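Tirnis hand gripper, build gallery
Maricica Bogdan, 2024-04-07

I build the Tirnis at home and in the shared workshop in Julavham, where I may use the drill press and the good vice. It is a gripper which you hold in your hand, with two flat black jaws. My first jaws were narrow and they lost thin cloth very often, so in March I made them broad.

Cloth is more difficult for me than boxes or cups. I try it on the bed, with a sheet pulled smooth, and I take the garment from the middle and not from the sleeve or the hem.
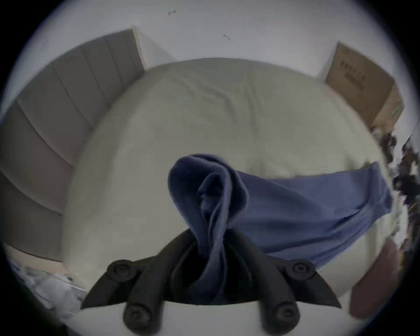 The jaws must close evenly, or a soft fabric goes out on one side. For this I adjusted the bolts many times, always a quarter of a turn, and I wrote each position in my notebook. The drawing is now at version 10.

Still to do: a softer spring, and a thin rubber layer inside the jaws. If somebody in the workshop has a piece of rubber left over, please write to me. I can give black paint in exchange.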